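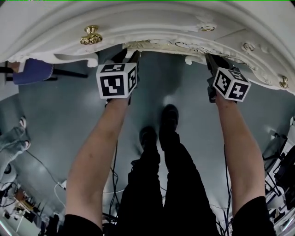
The drawer test

Ask anyone selling a household robot what it can do and you will hear about laundry, dishes and tidying up. Ask how often it does them without help and the talk moves on to next May.

Sevanow, a start-up in Mondonbridge, says its machine has now practised 3682 chores. I watched it try one of them, opening a drawer, for most of an afternoon. It managed 49 goes before a hinge defeated it - a cupboard hinge, on the next job along.

"Flat-pack is easy," says Gaetano Benedetti, who runs the trials. "Old furniture is where we suffer. Curves, carving, knobs that stick out at odd angles."

He wants some 500 more hours of people doing the work by hand, grippers and all, for the software to copy. Perhaps that will do it. His rivals at Clondora said much the same three years ago, and their robot still can't put away a jumper.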